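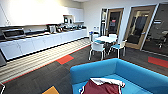

I have a theory that you can tell how a company feels about its people by how far they have to walk to make tea. I've worked in seven offices now, and the good ones all had the kitchen right out in the open, along one wall, where you'd trip over it on your way to anything else. The bad ones hid it. At Brimell it was a closet with a sink in it, behind a fire door that weighed more than I do, and you went in, got your coffee and left, because if a second person came in you'd be standing on their feet.

My friend Loredana Colombo designs interiors for a living and thinks I'm romantic about this. Her position is that an open kitchen is a noise problem with a kettle on it. She did the Kistmont floor a few years back (202 desks, one kitchen, so you can imagine the opinions she had to sit through) and she wanted it walled off completely. She lost, and I'm glad she lost! Every useful thing I learned in my time there I learned leaning on a counter. Marcelino Coutinho from payroll explained my entire pension to me while we waited for the microwave. I had been emailing a help desk about it since August.

So, my opinions on office kitchens, since I've clearly got them.

One long counter beats an island. I know islands look great in the brochures. But people circle an island like they're at a wedding buffet, and on a long straight run you end up side by side with somebody, both of you looking at the backsplash, and that's the easiest way in the world to talk to a person you don't know very well. It's like talking in a car.

White cabinets are fine. People complain that they look like a dentist's, and yeah, a bit, but I've lived with the dark wood kind and I'll take the dentist. You can see the coffee drips on white. Somebody wipes them up. On dark wood they just become part of the wood.

Put a hard floor in front of the counter, please, and stop the carpet before you get there. A strip wide enough to stand on with a full mug and have a small accident. If it's a different pattern from the rest of the floor, even better, you know you've arrived somewhere. I'm also in favor of the odd bright carpet tile thrown in among the gray ones. Loredana calls them "confetti" and does not mean it kindly, but I used to give directions by them. Turn left at the orange one.

Where I will give her some ground is the clutter. Leave a counter open to the whole office and stuff gathers at the far end, always the far end: jars, boxes of tea that came from somebody's vacation, the coffee thing that needs a part. Nataša Nikolaidis, who sat closest to ours, used to clear it all on Fridays and it was back by Tuesday lunch. I don't have a fix for that. I think I might even like it. A totally bare counter makes me feel like I should ask before I touch the kettle.

Anyway, my current place is talking about moving the kitchen downstairs to free up room for meeting pods. I've signed up for the feedback session and I'm bringing my own mug.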